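3.2 Cell layout and upkeep

The cell consists of a single arm on an aluminum profile base, a parallel gripper, and a wrist camera on a bracket above the fingers. The work surface is a marbled beige top with a thin metal strip along one boundary. Patterned covering is used on the adjoining surfaces and stays in place between sessions. We refer to the installation as the Skadau cell; the control software is Skener, version 4 throughout.

Lock handling was chosen as the maintenance reference task for two reasons. A padlock has a polished shackle, which is hard on the exposure settings, and its keys lie nearly flat on the table, which is hard on the fingertips. Errors in finger alignment or camera pose that go unnoticed with blocks or cups show up early with keys. The same task was therefore used for data collection and for the checks described below.

Cables are the first item in each inspection. The corrugated conduit at the wrist must leave enough slack for a full turn of the last joint and must not pull on the camera housing at either end of the range. In the first weeks the conduit was clamped too close to the wrist. The clamp was moved 60 mm back along the arm, and the inspection sheet was changed to include a slow sweep of the joint with the gripper open. 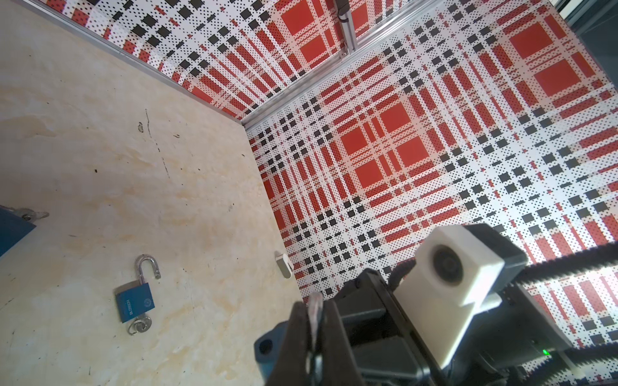 Figure 3. Wrist view of the Skadau cell with an open blue padlock and keys on the table. The gripper fingers are at the bottom, with the camera mount to their right.

Fingertip wear is the second item. The tips are replaced as a pair, even when only one shows damage, so that the closing plane stays centered. After replacement the gripper is closed without a load and its zero position is stored again in Skener. Skipping this step leads to a grasp that registers as successful while the key is still on the table. We traced 78 failed trials to this cause before the zeroing step was made mandatory in the start-up routine.

The camera bracket is the third. Its screws are tightened with a torque driver from the Hämmerli kit and marked with paint. A broken paint line means that the hand-eye calibration is discarded and repeated. Calibration takes one operator less than an hour, including warm-up. Refitting the bracket without recalibration was tried and gave offsets large enough to miss the key heads, although the padlock body could still be grasped.

The table itself is wiped but not refinished. Scratches and dark specks are left as they are, and the perception model is trained with them present. An attempt to mask the blemishes in software was dropped when small metal parts lying over a mark were masked along with it.

3.3 Service log

Every intervention is entered in Cerach, our log server, with the trial index at which it took place. The period reported in this paper covers 1073 trials. Of these, 591 were run before the conduit clamp was moved, and the remainder after. The two groups are kept separate in Section 4, as the change also altered the load on the last joint. Trials run between a bracket adjustment and the following calibration are excluded from both groups but kept in the log.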